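Kemow Table Linens – Frequently Asked Questions

Sizing

How do I work out what size cloth to order?
Measure the length and width of the tabletop, then add twice the drop you want on each side. A drop of 8 to 10 inches suits everyday use. For formal settings, 15 inches is common.

My table has an extension leaf. Should I measure with it in or out?
Measure with the leaf in if you use it more than a few times a year. With the leaf out, the extra length goes to the two ends.

What is the size tolerance?
Finished cloths may differ from the listed size by up to 2 percent in either direction. Sizes are taken flat, after hemming and before the first wash.

Do you make custom sizes?
Yes, in the Preda and Nillevitz ranges. The maximum width without a seam is 67 inches. Wider cloths are joined with a flat seam placed off center, and on checked fabrics the pattern is matched across the join.

Fabric

What is the difference between Preda and Nillevitz?
Preda is a plain-weave cotton with yarn-dyed checks and stripes. Nillevitz is a heavier cotton and linen blend, sold in solid colors only. Nillevitz hangs straighter and takes longer to dry.

Will the cloth shrink?
Preda shrinks up to 4 percent in length on the first warm wash, and less in width. Nillevitz is prewashed and shrinks very little after that. If the drop is critical, order Preda one size up.

Are the cloths stain resistant?
Only those with the Nandex finish. It slows the absorption of water-based spills, giving you time to blot them. It has little effect on hot oil or candle wax. The finish weakens with washing and cannot be reapplied at home.

How is abrasion resistance tested?
We test to 3,000 rub cycles with a dry pad and inspect for broken yarns and color loss.

Care

What wash settings should I use?
Warm water, normal cycle, mild detergent. Do not use chlorine bleach on checked fabrics. Fabric softener should be left out for cloths with the Nandex finish.

How do I remove fold lines?
Iron on the reverse side while the cloth is still slightly damp. Light creases from the package usually relax after a day or two on the table. A hand steamer also works – hold it a few inches away and pull the hem gently with the other hand.

Orders

Can I return a cloth?
Unwashed stock sizes can be returned in the original fold. Custom sizes cannot be returned unless there is a fault in the fabric or the sewing.

Can I order a fabric sample?
Yes. Swatches are available for all current colors, limited to five per order. Colors vary slightly between dye lots, so order matching pieces together.
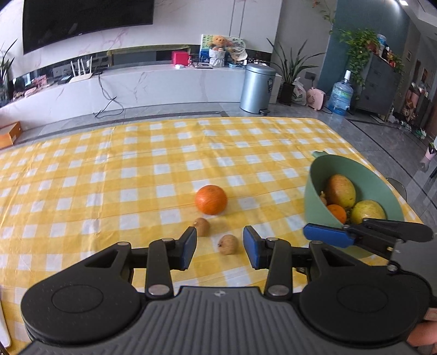
Yellow and white check tablecloth with light fold creases.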